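Pine cones for the fall swap, who's collecting already?

mossgate
Posted 25 May 2025
I know it's way early but I've started picking up pine cones for the October craft swap at Grube, and the trail behind Milov is covered in them! I got 30 on one walk (my coat pockets will never recover). Mostly brown, nicely opened, a few with the tips nibbled.
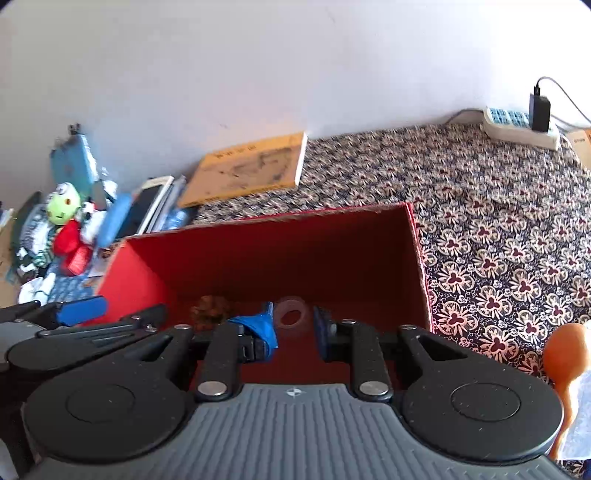 My plan is wreaths again, plus little garlands if I can find decent twine. Does everyone still bake theirs first? I do mine low and slow on foil and the whole house smells amazing.

tinthimble
Yes, always bake! I skipped it one year and had bugs in the yarn drawer. Never again.

oldplum_6
Gotta disagree. I just air dry mine on newspaper. The oven turns the sap glossy and I like them plain. Zero bugs in all my years doing this.

tinthimble
Glossy is the best part though!! They look varnished for free.

mossgate
Ha, I'm with tinthimble on the shine, but I'll try a plain batch too and see which holds glue better. I love cones in the craft box, they go with everything. 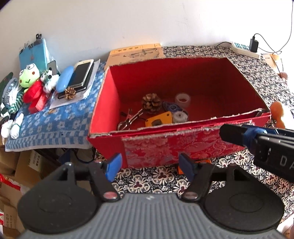

Pine cone and tape in the red box

kettlefern
Hot glue won't care either way. Wire the big ones, glue the small ones. Is the Grube swap still capped at 6 items each?

oldplum_6
Last I heard, yes. A wreath counts as one.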